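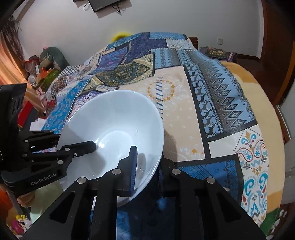 Dorcombe's view is that a patchwork quilt should never see a washing machine at all, and that cold water in the bathtub once a year is plenty. I wrote that down at the top of my page and then spent most of March arguing with it.

Workshop notebook, March, started 3:00 pm

OK, so quilts! The one on the bed is the type I like best to work on – big rectangular panels and lots of different prints that have no business together and get along fine anyway. There's a beige panel with a ring of little orange flowers and blue dashes, and next to it a light blue and gray strip with dark diamonds and tiny deer. I had walked past those deer so many times without noticing they were deer. Then a white one with teal and orange paisley, and a bright blue one below it (my favorite, and the one I worry about most when it comes to dye).

What I want to sort out is washing. Dorcombe's bathtub method is gentle, sure, but have you ever lifted a soaked quilt out of a tub? I tried it with the old Tandavthorpe sampler and the seams took all the strain. I popped stitches in 3 places and had a sore back for a week. So I'm not sold.

Tried instead, on scrap panels only:

Cut test squares from the leftover cottons, one from each bolt on the Heltitz shelf. Soaked them in cold water in a plain white bowl, nothing fancy, so any color would show up right away. Teal was fine. Orange was fine. The bright blue bled a little on the first soak and hardly at all on the second. I left them 7 minutes each, then pressed them on a white towel and checked for marks.

Then sewed the squares into a strip and ran it through the machine on delicate, cold, spin turned down from 900 to 390. Seams held! A bit of puckering on the orange, which I kind of like (it makes it look older).

Still to do: same again with batting in the middle, since a flat strip is no real test of how a full quilt behaves when it's heavy. I also want to try the Gatchalian thread against the cheap stuff, same seam allowance on both. If anybody borrows the walking foot, please put it back in the tin and not in the drawer.

Dorcombe has since softened to "machine if you must, but no spin." I'll take that. Still going to try it with the spin though.

Drying: flat, on the rack, out of the sun. No argument there from anyone.

Print this page | E-mail this page
Last updated: March
Contact us | Copyright Tandavthorpe Workshop | Back to top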